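4. Aplicação do óleo de acabamento Drellico em tampos de mesa

Esta secção aplica-se a tampos de madeira maciça ou folheada, novos ou previamente lixados. Para tampos envernizados, consulte primeiro a secção 3 (Remoção de acabamentos antigos).

4.1 Condições de trabalho

Temperatura ambiente mínima: 20 °C.
Afaste o tampo da luz solar direta e de fontes de calor.
Não aplique o produto com aquecedores de resistência exposta ligados no mesmo compartimento.

4.2 Preparação da superfície

1. Lixe o tampo no sentido do veio, com grão 120 e depois com grão 180.
2. Aspire o pó. Passe um pano de microfibra seco, incluindo os topos e a face inferior do rebordo.
3. Verifique a superfície com luz rasante. Os riscos transversais ficam mais visíveis depois de aplicado o óleo e devem ser eliminados nesta fase.
4. Agite a lata durante 2 minutos. Nas versões pigmentadas, mexa também o fundo com uma espátula.

Nota: nos tons escuros, faça sempre um ensaio na face inferior do tampo. A cor final depende da espécie da madeira e do grão da última lixa.

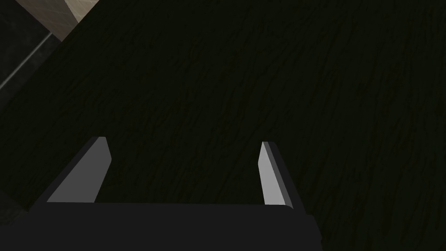
4.3 Primeira demão

1. Deite uma pequena quantidade de óleo no aplicador, nunca diretamente sobre a madeira.
2. Espalhe em faixas paralelas ao veio, de uma extremidade à outra, sem interromper a passagem.
3. Deixe penetrar durante 20 minutos.
4. Retire todo o excesso com um pano de algodão limpo. A superfície não deve apresentar zonas brilhantes nem pegajosas.
5. Aguarde 24 horas antes da segunda demão.

CUIDADO: os panos embebidos em óleo podem inflamar-se espontaneamente. Mergulhe-os em água logo após a utilização e guarde-os num recipiente metálico fechado até à eliminação.

4.4 Segunda demão

1. Passe uma esfregona abrasiva fina, sem pressionar, e remova o pó.
2. Repita os passos 1 a 4 da secção 4.3, com metade da quantidade de produto.
3. Trate os rebordos em último lugar, com o aplicador quase seco.

Nota: não aplique uma terceira demão nas versões pigmentadas. Na versão incolor é admissível em tampos de uso intenso.

4.5 Cura e entrada em serviço

O tampo pode receber objetos leves ao fim de 24 horas. Durante a primeira semana, não utilize água nem detergentes e não cubra a superfície com toalhas ou plásticos.

Para a manutenção periódica, consulte a secção 5.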